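Tulirholm Gloves

Home Shop Sizing FAQ Returns Contact

Questions I get about the long gloves
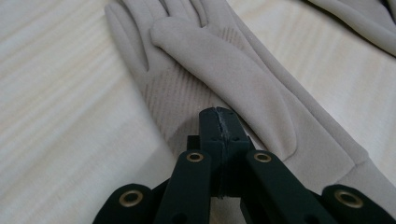
The long-cuff glove in greige, palm side, with the ribbed grip patches.

Hi, and thanks for stopping by! I sell a small range of gloves and sleeves out of my spare room, and the long greige one gets more mail than everything else put together. I've sold 3,000 pairs of it now, so I've had plenty of practice with these answers.

What color is greige, exactly?
Gray and beige had a baby. It's a light, quiet color, only a little darker than pale wood, and it goes with pretty much any coat you own. On some phone screens it comes up pinker than it should, so if you're trying to match a particular bag or scarf, write to me and I'll mail you a snip of the fabric.

How long is the cuff?
Long! On me it stops 4 inches short of the elbow, and I have average arms. You can wear it pulled all the way up under a sleeve, or let it scrunch down at the wrist, which is how I wear mine on the school run.

What are the ribbed bits on the palm for?
Grip. Steering wheels, shopping bags, the dog's leash, a slippery phone. Plain soft gloves drove me nuts for years (I dropped so many keys) and these patches are the reason I picked this style in the first place. They do pick up a little lint. A strip of tape takes it right off.

Can I wear them for driving?
Yes, and lots of customers buy them just for that, to keep the sun off their hands and forearms. I'm not going to quote you a UV number, as I haven't had this fabric tested. If you need a rated sleeve, look at the Dema in the shop.

Are they warm?
Kind of. They're lovely in spring and fall. Once it gets properly cold I put them under mittens, and for real snow you want the Opoku, which has a fleece lining and is a whole different animal.

How do I wash them?
By hand in cool water, with whatever you use on sweaters. Squeeze, don't wring, then lay them flat with the cuffs smoothed out. Please keep them out of the dryer! I ruined two pairs that way before I learned.

Which size should I get?
Measure around your knuckles, leaving out the thumb. The small fits up to 17 centimeters and the medium is for anything over that. There's some give in them, so if you're right on the line, go small.

Is there a black pair?
Lirudwood, who make these for me, say May. I'll put a note on the shop page when they land.

How much is shipping?
Free on orders over 70 dollars, otherwise it's worked out at checkout.

I lost one. Can I buy a single?
You can, if I have an odd one in the drawer. Tell me left or right and which size, and I'll go and look.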